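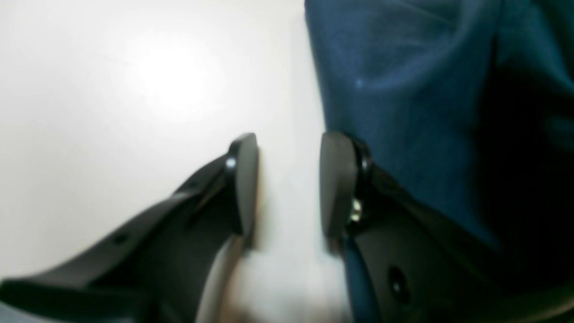 Cinitz opens its laundry folding room in Rutholm

Rutholm, Jul 13, 2026

Hello from all of us at Cinitz! I'm Inês Sampaio, I run the folding side of things here, and I've been asked to write our press release because apparently I'm the one who won't stop talking about towels. So, the news first: our new folding room on Bettencourt Lane is open, and from this week anyone in Rutholm or Uststead can drop off clean, dry washing and have it back folded the next day.

We don't wash anything. People always ask! You do the machine and the drying at home, bring us the heap, and we do the bit that otherwise sits on the spare bed until Thursday week. Shirts, trousers, bedding, school jumpers, tea towels, all welcome. Fitted sheets too (yes, really, bring them).

What's in the room

The thing I'm proudest of is the white worktops. We tried a patterned surface in our old place and it was a menace, you couldn't see a stray sock on it, and fluff hid everywhere until it turned up on somebody's black trousers. On plain white, a dark blue top shows up straight away, and so does every crease in it. Duarte Vieira fitted the tops in May and set them at hip height for me, then put one a good bit higher for himself because he is enormously tall. I've stopped complaining about my back, which the rest of the team has noticed.

There are 37 open shelves along the back wall, one for each order, with a card clipped to the front. Your things stay together on the one shelf from the moment they're folded until you pick them up. Nothing gets mixed in with next door's pillowcases.

How we fold

Everything starts with a good shake. Then it goes down flat, sleeves in, sides in, and we smooth from the middle outwards with the palm of the hand. Soft jersey gets folded in thirds so it can stand up in a drawer. Heavier cotton is better in halves. If you like yours rolled, or hung, or done the way your mum does it, write that on the card and we'll do our best. Martim Frade looks after the odd requests and he's had some lovely ones already, including a whole wardrobe sorted from light to dark.

We ran a trial with households in Uststead over the spring and folded more than 500 orders. The final tally was 583, and I'll admit to a little dance when Beatriz Guerreiro read it out. The commonest thing in the heap was the plain T-shirt, by miles. The most awkward was a child's dinosaur costume with a stuffed tail, and we never did agree on how to do it.

One of our trial customers, Gillespie Lindsay, sent us a note afterwards: "I opened the drawer and could see every shirt I owned. I had forgotten about two of them."

Dropping off

Bring your washing in any bag you like, as long as it closes. A normal bag costs £5, and bedding goes in at the same price if it fits. Please check your pockets first! Wool and anything with beads on should go at the top of the bag so we can lift it out before the rest.

There's a folding table by the door as well, free to use, for anyone who'd sooner do their own and have a chat while they're at it. Come and say hello. If you're from a local paper or radio station and fancy having a go at a fitted sheet, ask for me at the counter and I'll find you a spot at the low worktop.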